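OK so the brick sorting saga continues. Some of you asked for updates after the attic post, and some of you definitely did not, but you're getting them anyway.

Recap for the new people: my sister cleared out her storage unit in November and handed me every building brick our family ever owned. Set bricks, off-brand bricks, bricks with marker on them, one actual raisin. I paid nothing and I have regretted it only a little.

I weighed nothing, I planned nothing, I just started dumping stuff into bins. The count so far is 1,141 pieces sorted and 608 of those are red. Why did we own so much red?? Were we building a barn?

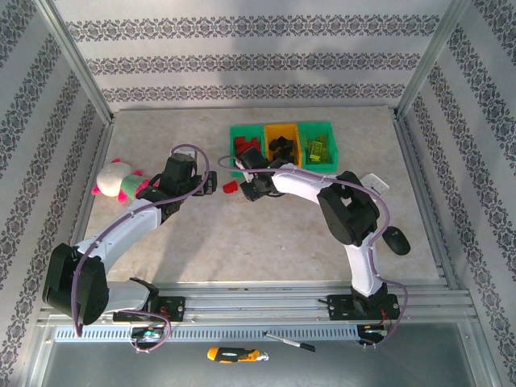 Sorting by color first was my big mistake, and I will fight anyone who says otherwise. It looks gorgeous in the bins and then you need one skinny piece and you're digging through a solid wall of the same color. Shape first, color second. Background matters too. A little red block on a light beige stone-look tabletop jumps right out at you, and the same block on my old dark green rug was gone until somebody's bare foot found it. So if you take one thing from this thread, get off the rug.

Setareh Heydari (hi Setareh!) told me to work in small handfuls and I rolled my eyes, and then I tried it and got through a whole shoebox before my coffee went cold. Fine. You win.

My handful rules, for whoever wanted them:
Grab a few, drop them on the table, spread them out.
Long ones go to one side, single-stud ones to the other.
Weird ones go in the Imer tin (old cookie tin, long story, great lid).
No building until the handful is done. I break this one constantly.

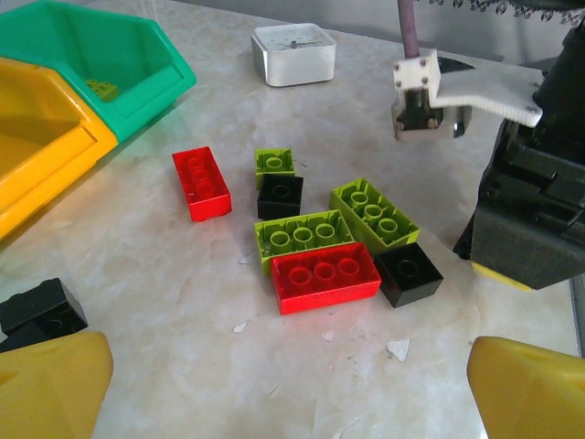

Red, lime green and black, threes and singles. My favorite kind of handful!

Can we talk about lime green for a second? I used to think it was the ugly one. Now I'm sort of obsessed — put it next to black and it looks like a tiny sports car. I have plans for a frog.

Somebody asked about labels. I bought the Zulisby stick-on ones and they peeled off by dinner, so now it's masking tape and a fat marker. Not cute, but I can read it from across the room.

Still to do: 10 freezer bags of mystery parts, all the wheels, and whatever is going on in the bag marked "Flirard castle???" in my sister's handwriting. I opened it for a second and closed it again.

Wheels are up next. If you have a system for wheels, please, my replies are open.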